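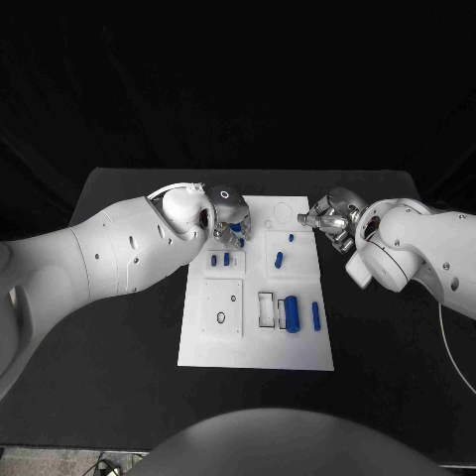 How long should the filter run after the first fill? Run it for 47 hours without switching it off, then clean the sponge in pond water and start the normal schedule.

Support > Ponds and Water > Tuvinen Pond Filter > Set-up Guide > Section 2: First Fill and Start-up

Section 2: First Fill and Start-up

Read Section 1 before you begin. The filter box must already be level on its base and the pump cable must reach the outdoor outlet without an extension cord. The Tuvinen is rated for ponds up to 3,415 gallons. If your pond is larger than that, use two units on separate outlets.

CAUTION: Unplug every piece of electrical equipment in the pond before you put your hands in the water.

2.1 Placing the pump

1. Rinse the pump cage under the tap. Do not use soap.
2. Set the pump on a flat stone or brick, not on the bare pond floor. Mud will block the cage within days.
3. Push the ribbed hose over the outlet until it reaches the second ridge. Tighten the clamp with a flat screwdriver.
4. Lead the hose to the filter box by the shortest route. Avoid sharp bends - a kink cuts the flow more than a long run does.

Note: The pump should sit at the end of the pond farthest from the return pipe. In a round pond, put it directly opposite.

2.2 Loading the filter box

1. Open the four lid clips and lift the lid straight up.
2. Place the coarse sponge at the bottom, then the fine sponge.
3. Rinse the bag of ceramic rings until the water runs clear and lay it on top. Leave the bag closed.
4. Check that the lid seal lies in its groove all the way around.
5. Close the clips in opposite pairs.

2.3 Filling and starting

1. Fill the pond to at least 2 inches above the skimmer line.
2. Add tap water conditioner at the dose printed on the bottle.
3. Lower the pump gently and tip it to one side to let the air out.
4. Plug in the pump. Water should reach the return pipe in around a minute.
5. Look under the filter box for drips. If you find any, unplug the pump and check the seal and the hose clamp.

Note: Cloudy water during the first week is normal. Do not replace the sponges on account of it.

CAUTION: Never run the pump dry. Damage from dry running is not covered by the warranty.

2.4 Adding fish

Wait until a test kit shows zero ammonia and zero nitrite on two readings taken a week apart. Start with a few small fish and feed lightly. Test again before adding more.

If the water is colder than 50 degrees, the filter takes much longer to mature. Owners who set up in fall are better off waiting until April to stock the pond.

For replacement seals, order part 111. Winter storage is covered in Section 5.

Comments

Ghassan Tarawneh
The hose clamp in my box was too small for the hose. The store in Drirbridge swapped it, but check yours before you get everything wet.

Fraser MacLeish
Can the box be buried up to the lid? Mine is an eyesore next to the patio.

Elie Chamoun
Fraser - I buried mine halfway and left the clips clear. Any deeper and you can't get the lid off.

Younes Ait Brahim
Step 3 in 2.3 should be in bold. I skipped it and spent an hour thinking the pump was dead.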